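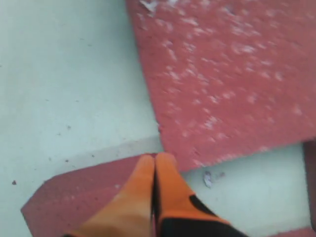
Open day at Grostbridge: robots, red bits and a very long queue for tea

9 May 2022
by Cremilda Arruda

Search this blog
Search
Type and hit enter

So I finally went to the open day at Grostbridge! I'd been meaning to go since November, when my brother-in-law sent me the link and I wrote it on the calendar and then lost the calendar. It's the big low building behind the Jornside road, the one with the green gutters, and I must have driven past it hundreds of times without wondering what went on inside.

Getting in was easy enough. They give you a sticky badge and a leaflet, and then you can more or less wander (apart from the far end, where there's a yellow line on the floor and a man who is very serious about it). I'd booked the 10 o'clock slot, which I'd recommend, as by lunch you couldn't get near anything. The leaflet said 741 people had signed up. I believe it. I think most of them were ahead of me for tea.

The bit I'd come for was the arm demo. There were three arms going and I spent nearly all my time at the last one, run by a woman called Witkowska who had the patience of a saint with all our questions. Her arm had two orange fingers, stubby and rounded at the ends, and it was handling flat red pieces on a pale table. The red stuff is rough and speckly, a bit like foam or one of those rubbery mats, and it sheds. There was a crumb sitting on the table near the fingers and little dark specks here and there, and it made me feel much better about the state of my own kitchen worktop.

I hadn't expected it to be so slow. In my head robots whizz about. This one crept down with its fingers pressed together, right to where the corner of a big slab came close to a smaller piece, and I found I was holding my breath along with a boy of maybe six who had his nose practically on the barrier. Witkowska told us that getting fingertips in at a join is one of the harder jobs, as the edges are never as tidy as you'd like and being a tiny bit out means you shove the wrong piece. I thought of every jigsaw I've ever done with cold hands.

There's a camera down near the fingers too, so you could watch on a screen what the arm was looking at. I liked that more than watching the arm itself! Everything is huge and close up, you get the fingertips poking up from the bottom and this great red slab looming over them, and you completely lose track of how big anything is. The boy said it looked like Mars. I'd been thinking corned beef, but his was better.

I asked how many goes it takes before they're happy with a job like that and she said they'd done 105 the week before and still weren't. Then she laughed and went back to her laptop. Somebody behind me wanted to know if it could do ironing. (No. Somebody asks every year, apparently.)

After that I had a quick look at the Vanness stand, mostly conveyor belts and free pens, and then sat through half a talk on sensors in a room with no air in it. The speaker was lovely but I'd had no breakfast, and I slipped out when the slides got to graphs. The lemon cake was decent, the tea was stewed, and the car park is gravel — don't wear your nice shoes.

I'd go again. They said they might do an evening one later in the year with smaller groups, and I've put my email down for it. If anyone local fancies coming along, leave me a comment and we can share a car, parking on the Jornside side is a nightmare once the garden centre gets busy.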